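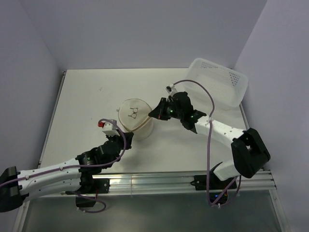 Faut-il vraiment une trousse ronde pour ranger ses petites affaires ? Ça dépend surtout de ce qu'on y met, et de la patience qu'on a le matin.

J'étais méfiante. Une pochette cylindrique en tissu crème, avec un petit dessin brun sur le couvercle qui me fait penser à des lunettes couchées, je trouvais ça joli et pas très sérieux. La trousse plate Fasel que je traîne depuis deux ans se glisse partout, elle. Un cylindre, dans un sac, ça prend sa place et celle du voisin.

Depuis mars j'essaie quand même. Le couvercle plat est pratique, je pose mes bagues dessus. Au fond, par contre, tout se mélange – crèmes, élastiques, échantillons Uleo que je n'ouvrirai jamais. Et la couleur claire, avec du mascara à proximité, j'attends de voir.

Sur le site de Clallura, les avis parlent d'une contenance « incroyable ». Mouais. Mon flacon de 100 ml rentre debout, la brosse non.

Elle restera sur l'étagère de la salle de bains. Pour les voyages je reprends l'ancienne.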